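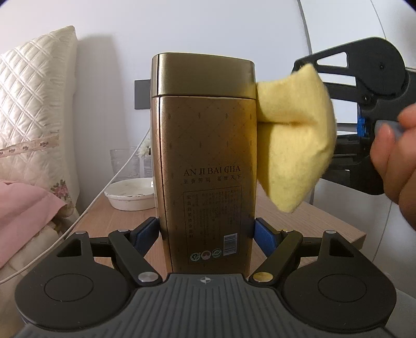
Tea shelf day! I've been promising myself this since January and it's finally happening. Kettle's on, radio's on, every tin is coming down. Thread as I go 🍵

Starting with the An Ji Bai Cha because it's my favourite thing on the whole shelf. Gold tin, faint diamond pattern all over it, and it shows every single fingerprint. I love it anyway.

For anyone who hasn't tried it: bai cha means white tea but this one's a green! The name comes from how pale the young leaves are in early spring. It's so gentle and sweet, a bit like fresh peas (in a good way, I promise).

Ngân Vương got me on to it. She poured me a cup in a tall glass so I could watch the leaves standing up in the water and I was completely gone. Ordered some on the bus home.

Tin care, seeing as Hiếu asked last time: dry soft cloth, small circles, go lightly over the printing. I use felt for the shiny ones. No sprays anywhere near it, tea picks up smells like you wouldn't believe. I once kept an oolong next to the cumin. Never again.

Do the seam under the lid as well! Dust loves it there and then drops straight in when you open up.

Next job is the odds and ends that have been living in between the tins. Bag clips, a strainer with no handle, two spoons I'd given up on, and my foamy friend.

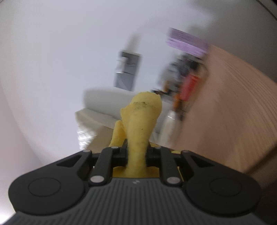
Pale yellow, puffy, speckled on top. Still taking suggestions for a name.

Trí Đào says drumstick. Kamil says it's a little person with one arm up. I can see both and now I can't decide, so it's going back on the shelf where I can look at it while the kettle boils.

New shelf order: greens at the front where I'll drink them while they're fresh, oolongs in the middle, the big black teas at the back as they'll happily wait. Anything without a label gets sniffed and then drunk this week.

Reply to a couple of you: yes, I do reuse tins, but only for the same sort of tea. And water just off 80 for the An Ji, lid off the pot. Boiling makes it go flat and grassy.

Brewing a pot now. If you've got a green you think I should try this spring, tell me, there's a gap on the top row and I'm very easily persuaded!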